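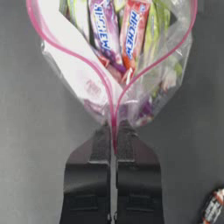 The bag with its zipper track in the gripper, seen from the wrist camera.

Opinion

Dec 19, 2020

Most of the software we write for robot arms assumes the object is a box. Even when the object is plainly something else, somewhere in the stack there is a line of code that draws a box around it, picks a center, and plans a grasp from that center. I've written that line many times. I think we should stop building on it, and I think clear plastic bags are the best argument for stopping.

I work on the control and perception code for a small cell we call Pacheco. It handles soft packaging: pouches, zipper bags, wrapped candy, cloth. The planner is a fork of Flemex, and the perception side runs on top of Vetosis, which we picked because it was easy to read and easy to change. Neither was written with bags in mind. That's fine. Almost nothing is.

A clear bag fails a depth sensor in the dullest way possible. The film gives you glare in one spot and nothing in the next, so what comes back is the candy inside, with holes, and no bag at all. The planner then does its job perfectly well on the wrong object. It plans a grasp on a candy stick that it can't reach, because there is a layer of plastic in the way that isn't in the model. The fingers close, the plastic bunches, and sometimes you get a hold and sometimes you don't. The log says success in both cases if your success check is finger width.

The usual answer is more data and a bigger network. I'm not against that. We collected 1126 grasps in January and trained on them, and the detector got better at finding bags. Our drop rate hardly moved. Finding the bag had never been the main trouble. The trouble was that after finding it, we threw away everything useful and handed the planner six numbers for a pose.

A bag doesn't have a pose in any sense that helps. It has a seam, an opening, a heavy end, and a lot of film that goes wherever it likes. If the zipper track is colored, you have a line you can follow with old, cheap vision code, and that line tells you where the opening is and how the film is bent. The line is worth more to me than the full point cloud. So the interface between perception and planning should be able to carry a line. In Flemex it couldn't. The message type had a frame, a box and a confidence score, and everything downstream was built to expect those three fields.

Changing a message type sounds like a small job. It took us 12 weeks. The collision checker used the box. The grasp ranker used the box. The viewer used it to decide what to draw, and the replay tool crashed if it was missing. For a while we filled in a fake box just to keep the tools quiet, and then somebody's code started using the fake box.
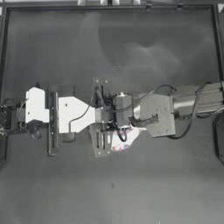
My second complaint is about where we put the feedback. In most stacks I have worked with, perception runs once, the planner plans once, and the controller follows the path with its eyes shut. For a rigid part on a flat surface, you get away with this. For soft things the plan is out of date as soon as there is contact. You need a loop that looks again after touching, and it has to be allowed to change its mind about more than the last bit of travel.

We ended up with a plain state machine that checks the wrist view after the fingers close and again after a short lift. If the seam has moved too far in the view, it lowers and tries again, up to 3 times. It's slow. I've been told it is inelegant, and I agree. It also fixed more drops than any other change we made this year, and a new person can read it in an afternoon.

People who build planners will say that the right way to do this is to model the film and plan through the contact. Maybe so, in time. I've tried one package that does it, Flolgate, and I liked the results it gave me on a folded towel. It needed stiffness values I didn't have, and on a bag full of loose items I don't know what those values would even mean, given that they change when the contents shift. I would sooner have a rough check on the real bag than a careful simulation of a different one.

Then there is tooling, where I think the field is weakest. When a grasp goes wrong I want to see the wrist view, the overhead view, the joint currents and the planner's belief on one timeline, and scrub through it. What I have is four windows and two clocks. We lost most of a week to a bug that turned out to be a camera timestamp taken on arrival instead of at exposure. Any decent replay tool would have shown it in minutes. These tools don't get papers and they don't make good demos, so they get written late on a Friday by whoever is most annoyed.

If you are starting a new stack, my advice is to put the worst object you have in front of it in the first month. Leave the blocks in the drawer. Let the bag break your message types while they are still cheap to change, and write the replay viewer before the second planner.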